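About Trivevard

Print this page | E-mail this page

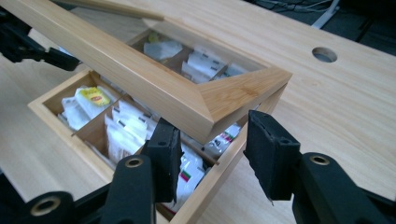

The tea box at Trivevard, with its lid up.

Trivevard is a small music school with a soft spot for rap, soul and the records in between. We teach beat making, lyric writing, turntables, bass, keys and singing to anyone from age 9 up, and we run a little record label on the side called Ludero, which puts out music by people who learned here and people who wandered in and stayed.

The school was started by Shivam Pal, who had been giving drum machine lessons in his apartment until the neighbors (who were very patient, really, for a very long time) asked whether there might be somewhere else he could do it. He found two rooms over a shoe repair shop on Okafor Street, borrowed a pair of speakers and put up a handwritten sign. Five students came the first month. One of them was Josiane Leclerc, a church organist who wanted to know how producers chopped up the kind of gospel chords she had been playing all her life. She took every class we had, then started pointing out what was missing from them, and before long she was teaching harmony. She has run the school side of things ever since, while Shivam looks after Ludero and the studio.

We have since moved downstairs and spread out a bit. There are now 147 students on our books, most of them coming once a week after school or after work, and our record library holds some 105 crates of vinyl that you are welcome to dig through as long as you put things back in the right sleeves. Please do put them back in the right sleeves!

How we teach

Every new student starts by listening. We sit down with a song you love and take it apart together – where the drums come from, why the bass drops out before the second verse, what the rapper is doing with their breath. Then you go and make something of your own, and it will probably be a bit wobbly, and we will be very glad to hear it. Josiane likes to say that a wobbly eight bars you wrote yourself is worth a week of scales, though she will still ask you to do the scales.

Lessons are one to one or in groups of up to five. Writing classes are always in groups, as a verse wants somebody to hear it. You don't need to own any equipment, and you don't need to read music.

Plirkari nights

Once a month we push back the chairs and hold Plirkari, our open session for students, families and friends. It starts at 7 p.m. and goes on until the last person has had a turn. Some people bring a finished song, some bring half a poem, and one gentleman has been bringing the same trumpet solo since last September, adding a little to the end each time. We would be sorry if he ever finished it.

Ludero releases

The label has put out 9 records so far, all recorded in our own studio and all with sleeves drawn by students. Artists keep the rights to their songs. You can buy copies at the front desk or at any Plirkari night.

Come and see us

The best way to get to know the school is to stop by on a weekday afternoon, when the door is open and there is nearly always a class you can sit in on. If you would like to talk about lessons first, ask for Josiane. If you have a demo, ask for Shivam, and give him a couple of weeks, as he listens to everything twice.

Print this page | E-mail this page

Sign up for the Trivevard newsletter to hear about new classes, Plirkari nights and Ludero releases. You can unsubscribe at any time.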